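Six weeks with the Skavance arm rental

2020-07-17

I said in June that I would write up the rental arm once I had used it properly, and I now have. It is the Skavance package from Drivolach, who hire out an arm, a gripper and a hand by the month, with a wrist camera and the software to drive the lot. I pay for it myself and they have not seen this post.

Delivery was two crates and a long cardboard tube. The tube had the floor plan in it, a full-size paper sheet showing where to put the marking tape. You lay the sheet down, tape along the printed lines, then pull the paper out from under. It took me most of a morning. The manual has the steps in the wrong order and tells you to park the arm over the floor before you have taped it, so do the tape first and ignore page 3.

The software is called Bristititz and it runs in a browser. Setting up an account was quick. Getting the wrist camera to show a picture was slower, and in the end I had to swap the network cable for the one in the second crate. The support line at Drivolach answered on the second try and the man I spoke to knew the problem straight away, which makes me wonder why the wrong cable is still being packed.

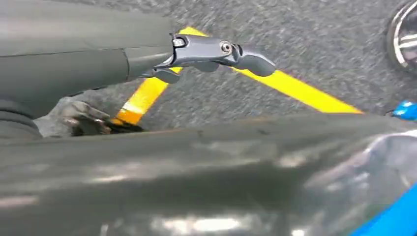

The price is 900 a month, with a minimum of 2 months. For that you get the arm, the gripper, the hand, the camera and unlimited calls to support. You don't get insurance, and you don't get collection at the end, which is a separate charge and not a small one. Ask for it in writing before you sign. I had to email twice to get the figure.

I compared it with the Falcão kit before choosing. Falcão sell outright, so you own the thing, but you are on your own for repairs and the lead time I was quoted was nearly 25 weeks. I wanted something on the floor this summer, so that settled it. If you plan to keep an arm for years then buying will work out cheaper, and I would look at Falcão again.

Now the daily use. You start the session in the browser, wait for the joints to report in, and jog the arm to its start position. After that you can either record moves by hand or play back a saved set. Recording is good. The controls are light and the arm follows closely enough that I stopped thinking about it after a few days. Playback is less good. The saved moves are stored under the time they were made, with no way to give them names, and by the end of a long day I had a list I could not make sense of. I keep a notebook next to the keyboard now.

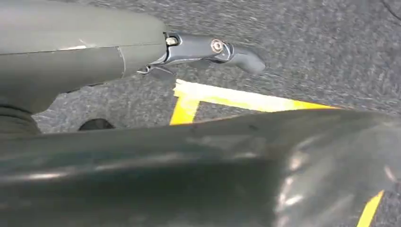 The camera feed is what I had most doubts about before ordering. Drivolach's page shows a clean view straight down at the work, and you should not expect that. A good part of what you get is the machine itself, and when the lower half of the view is dark, blurred gripper, as it is here, you learn to steer by whatever floor is left. The yellow tape against grey carpet is easy to pick out even when the carpet smears with movement, so I would not skip the taping or use a duller colour to save the floor. I asked support whether the camera could be moved further out. They said a longer mount is planned but would not give me a date.

Noise is fine. I can take a phone call in the same room. The fan on the control box is louder than the arm, and it runs all the time the box is switched on, so I turn the whole thing off at lunch.

The hand is an odd part of the package. It comes ready to fit, but the manual gives it half a page, and the grip settings in Bristititz are a single slider marked from soft to firm with no units. I spent two afternoons finding a setting I liked and then lost it when the software updated itself overnight. Write the number of clicks down.
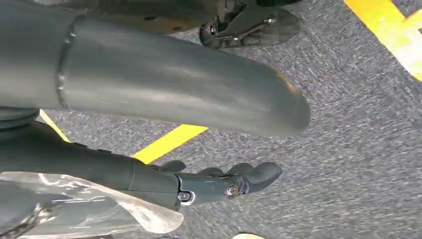

Updates in general need some work. There have been several since I started and each one has put the jog speed back to its default, which is too fast for close work. There is a box in the settings to stop this and it does nothing. Support have it on their list.

I have kept the rental on for another month. The arm is solid and the people at Drivolach pick up the phone, and those were the two things I cared about most. If you mainly want to play back saved moves all day, I would wait until they have sorted out the naming. I have also asked them for a second roll of tape, as the one in the tube only just covered the plan and one corner is already lifting.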